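Ralledbridge Reuse & Repack list
November 13, 2019
Subject: Re: Re: lidded paper tubs, who wants some and which way up

Sorry, slow reply, been up to my elbows in the dry store cupboard since breakfast. Answers in between the quoted bits.

> Hi all, saw the note about the paper tubs for the November repack. Couple of questions before
> I commit shelf space. Are they the straight-sided sort or the tapered ones like the Mener
> ice cream tubs we had in spring? Those never stacked and I ended up with them all over
> the floor of the utility room.

Straight. Round, white, same width all the way up as far as I can tell by eye. I put 5 in a column on the worktop and walked off to answer the door and they were still up when I got back, which the Mener ones would never have managed. Those have gone to the seed swap people by the way, so don't worry about being landed with them again.

> Also do they have a proper rim, or is it just the cut edge? The cut edge ones go furry.

Rolled rim, stands up a bit above the flat part so there is a shallow dip. Handy for labels, a round sticker sits down in it and doesn't get rubbed off when you slide another one on top. I've been using the Bresetti stickers, the small round ones. The big ones are too wide and ruck up at the edge. If anyone has a roll of small ones going spare bring them along, I am down to my last sheet.
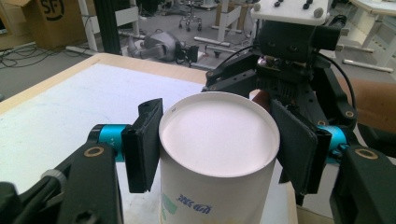
Printing on the side is in Chinese, blue. I can't read it so please nobody ask me what was in them. If somebody on the list can, do shout, I would rather know before we put anything edible in. Until then mine are for dry non-food only: buttons, screws, rubber bands, candle ends, that sort of thing. The ones with lentils in at the last meet had an inner bag, fine by me, but keep the bag.

> And which way up are we storing them? Last time half were one way and half the other and
> I opened three upside down.

Yes well. That was partly me. Proposal: pick an end, write TOP on it in pencil, then put it on the shelf writing side out. If the printing ends up upside down so be it, we go by the pencil. Tape round the side for anything that rolls or pours. Paper tape please, the brown plastic stuff takes the surface off when you peel it and then the tub is done for.

> How many can we each have?

I've got 100 to shift in all. First claim is 3 bags each, however many you can get in a bag without crushing, then whatever is left goes back in the pot for a second round. Don't squash them flat to fit more in, they don't come back, they just crease and after that they lean.

Things I've learned so far from the first lot, no particular order —

Don't wash them. Wipe with a barely damp cloth and leave open overnight.

Heavy stuff at the bottom of the column. Sounds obvious, I had screws on top of cotton reels and it all went sideways.

They fit the Rengifo shelves two deep with a finger's width at the front. They do NOT fit the narrow Rengifo one with the lip, I tried it every which way. Might go if you take the lip off but I haven't got the right screwdriver.

Cupboard under the stairs at the hall is no good, bit damp at the back, paper goes soft. Top shelf in the side room is alright.

> Last thing, do you want the old biscuit tins back?

Keep them! Or pass them on. I have no room until the tubs have gone, the landing is already a one-way system.

Collection from the hall side door, ring first as I may be at the back with teh radio on. I'll be there till 5. If you can't make that, reply to the list with how many bags and I'll put them by, but only untill the end of November, then they go to whoever turns up.

Also still looking for the long-handled brush somebody borrowed. Green handle. It is needed for behind the shelves.

Must dash, more tubs to pencil.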